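Print this page | E-mail this article

This site uses cookies to improve your visit. By continuing to browse, you accept our cookie policy.

OPINION

The Shared Table Deserves a Rule of Its Own

Most workplaces have detailed rules for desks, storage rooms and kitchens. Few have any for the shared table, where people set down whatever they are carrying and go on to something else. At Osthorpe, the building guide runs to 31 pages and gives the shared table a single sentence, asking users to "leave it as found." We believe that sentence should be replaced.

The difficulty lies in the word "found." A person who arrives at a table with a bottle and a wrapper on it may fairly leave a bottle and a wrapper behind. The Barker building adopted similar wording when it opened its common rooms to 900 staff and visitors, and the result has been a standing disagreement over who should clear what.

A better rule would name the condition of the table at the end of use. Food packaging should go in the bin. Drinks should leave with the people who brought them. Trays should be returned to the shelf, including those that were never filled. None of this requires new furniture or additional cleaning hours. 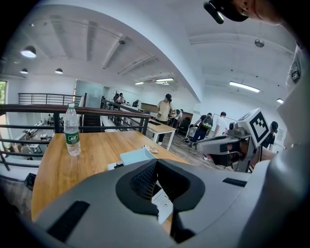 A water bottle, a shallow tray and a crumpled snack wrapper on a wooden table.

Objections to such a rule deserve a reply. It has been argued that small items do no harm and that adults should not be instructed in tidiness. We accept that one wrapper is a minor matter. A shared surface, however, passes through many hands in a day, and each group is entitled to begin its work without first sorting the belongings of the last. Bottles present a particular problem, as a partly filled one may still be wanted and people are reluctant to throw it away.

We therefore recommend that Osthorpe adopt a written end-of-use standard in June, post it beside every shared table, and provide one marked shelf for drinks and other items left behind. Anything still on the shelf at 6 p.m. should be removed.

Related items
Who Owns the Meeting Room?
Noh Hall Reopens Its Reading Tables
Storage and Courtesy at Uva House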